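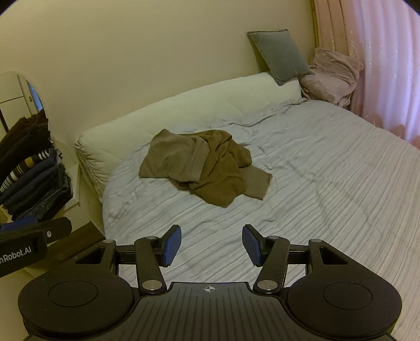 Ernő Hajdu wrote to us this morning to ask why the women's 3000 meters at the Drastitbridge indoor meet was listed as provisional overnight, and whether the order of finish could still change.

The order of finish stands. Indira Panicker is confirmed as the winner, with Charito Dizon second. Both runners have been informed.

The delay concerned the lap counter at the finish line, which showed the wrong number to the second group of runners for 2 laps. The bell was rung at the correct time. The referee reviewed the finish recording with the timing team before signing the sheet.

One protest was received, from the Wistar club, within the time allowed. It was heard by the jury and dismissed. The fee has been returned to the club.

Results in the men's 3000 meters were not affected. Kristof Van Rooij led from the sixth lap and won by 2 seconds — his first win at this distance indoors.

Gunther Nolte did not start. His club, Orkar, gave notice before the call room closed, and his place in the draw was left open.

A total of 38 athletes finished across the two races. Full lap times are on the results page under Distance Events. Please use the revised sheet, as the earlier one lists Dizon under her former club.

The next indoor meet has 42 entries so far in the distance events. Changes must reach the meet office by noon on the day before competition — late changes go to the referee.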